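# Comparing two sets of gripper fingers on cloth

These steps are for checking a pair of hand-held grippers before you record with them. We used them at Tovuvstead to choose between the Flener fingers and the Stidau fingers. The grippers themselves stay the same, so swap only the fingers between rounds.

## What you need

- Two hand-held grippers, charged
- One T-shirt, no print
- A bedsheet to work on
- A ruler and a notebook

## Steps

1. Spread the sheet and press the big folds flat with your hand.
2. Close both grippers on nothing and check that the tips meet.
3. Lay the shirt down and pinch one end with each gripper.
4. Lift both hands together and pull until the cloth is taut.
5. Hold for 15 seconds, then lower the shirt and let go.
6. Write down any slip, and which side it was on.

Do 15 holds with each set of fingers. Keep your wrists straight. If you bend them, the load goes to one edge of the finger and a good pair can look bad.
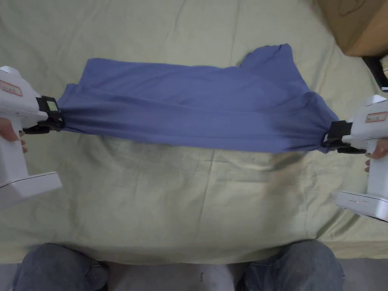
Slip is easiest to judge at the jaws. Pick a crease near each tip before you start the hold and watch whether it moves. A little creep in the first second is normal while the cloth settles. Creep that keeps going is a fail, even if the shirt never comes loose.

Change to the second set and repeat the whole run with the same shirt. Smooth it out between holds, or the old creases will give the tips something extra to bite on.

## Reading the results

Our first session log is saved as run 574, and the repeat is run 2593. The Flener fingers held better on single layers. The Stidau fingers did better on a thick bunch, but they were slow to release and sometimes dragged the hem.

For folding work we kept the Flener set. The Değirmenci pads are still on order and will go through the same steps. If your cloth is heavier than a T-shirt, run the test again with that cloth before choosing.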